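**Cleaning an ornate white mirror frame, roses with gold edges – how??**

posted by stulum_kid · 1,019 views

Hi all, quick one hopefully. Got a white vanity mirror, stands upright, oval glass, thick carved frame. Scrolls everywhere, roses on it, and the roses have a thin gold edge. Came from a secondhand place in Torgate, paid 165 for it with a little bench so not throwing it out.

Problem is the dust. It gets down in the scrolls and a normal cloth just skates over the top. Tried a damp paper towel, left white fuzz in every groove. Tried one of those spray polishes and now part of the frame feels sort of tacky. Did not go near the gold yet bc I'm scared it comes off.

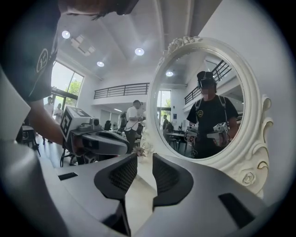 Also the glass. Big room, tall window, lights in the ceiling, so every smear shows. Whatever I use on the glass runs down into the carving at the bottom and dries there. Don't know if the frame is wood or resin or what, it's painted is all I can tell you. Having people over in October and would like it to not look gross by then. Can I use vinegar? Is there a brush for this? Thanks in advance

---

**konden_home** – 6 people found this helpful

Soft makeup brush or a clean paintbrush, about an inch wide. DRY first. Go top to bottom, flick the dust out of the scrolls, vacuum hose in the other hand if you can manage. Most of it comes off like that, no water.

Then for the tacky part:

- bowl of warm water, one drop of dish soap, really just one
- cotton swab, dip and squeeze it out so its barely damp
- roll it along the groove, dont scrub
- new swab when it goes gray
- second swab w/ plain water, then pat dry

Test it someplace at the back first and wait till it dries. If paint comes off on the swab stop.

Gold edging – dry brush only. If it's paint or rub-on wax, soap will dull it and vinegar could be worse. Had a frame like that, lost half the gold on one flower in a minute. You can get a gold paint pen and touch it up but it never matches.

Glass: spray the CLOTH not the mirror. Microfiber, folded small, stop a bit short of the frame and do the last bit with a dry corner. Tuck a strip of old t-shirt along the bottom if you're worried about drips.

---

**Bárány22**

vinegar is fine on the glass, I use it on everything. just wipe fast

---

**mopbucket**

Would not do vinegar near painted stuff, agree with the first reply. Polish is likely your tacky problem, it builds up, so quit using that on the frame.

One thing to add, if the soap doesn't shift it don't go to anything stronger until you know what the frame is made of. Look underneath or round the back where theres no paint. Wood you'll see grain. Resin is usually smooth and one color, kind of chalky if it's chipped. Nail polish remover will wreck the paint on either one so keep it away.

And get a hair dryer on COOL for the in between dusting. Takes two minutes. Saves getting the brush out every week – works on lampshades too

---

**stulum_kid**

ok did the dry brush, wow, so much came out. Doing the swabs on the sticky bit tonight, leaving the gold alone. Will check the back for grain when somebody can help me turn it round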